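Trirkar Opens Equipment Planning Program for Office Robots

Salel, May 15, 2026 - Trirkar today opened a planning program for offices that want to budget for humanoid robots before they place an order. The program covers records rooms, supply rooms and shared work areas, and it is open to both owners and tenants.

Under the program, a customer pays a flat fee of $3,570 for a site review and a written equipment plan. The fee is credited in full toward any purchase or lease signed within a year. Sites larger than 4,000 square feet are quoted separately.

Each plan lists the robots needed, charging points, spare hands, network work and staff training, with a price and an expected replacement year next to every item. Service is shown on its own line. In past bids, Trirkar found that many buyers had set aside money for the machine and left nothing for service, which made the second-year budget hard to defend.

The reviews draw on the company's Gestow project, a long-running set of trials in ordinary office rooms. Gestow staff have logged 1,946 hours of work so far on common jobs such as opening cabinets, taking out binders and putting them back on the correct shelf. The log records how long each job takes, how often a person has to step in, and which parts wear first. Fingers and wrist cables account for most of the parts replaced, and the new plans now include a yearly allowance for both.

Low storage gets its own section in the plan. A robot reaching under a countertop has to bend, keep its feet clear of the door and bring its hand in below the counter edge. 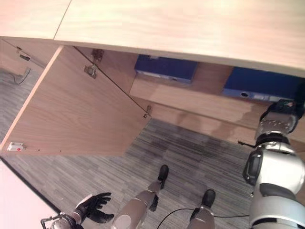 Customers who have many base cabinets may be advised to move daily files to a higher shelf and keep the lower ones for items that are seldom needed. Changes of this kind usually cost less than a second robot. The plan gives both prices so that the buyer can compare them.

Flooring, door swing and aisle width are also checked. Reviewers measure each room during normal hours, and customers should allow one full working day for the visit. The written plan follows within three weeks.

Financing for approved plans will be handled by Ishida, which will offer lease terms of three and five years. A lease can include service and parts in one monthly payment. Lease applications open in September. Purchase orders are being taken now.

Trirkar has room for around 123 site reviews this year. Requests will be scheduled in the order they are received, and current service customers may apply through their regular account contact.

About Trirkar

Trirkar sells, leases and services robots for offices and light storage. The company is based in Salel.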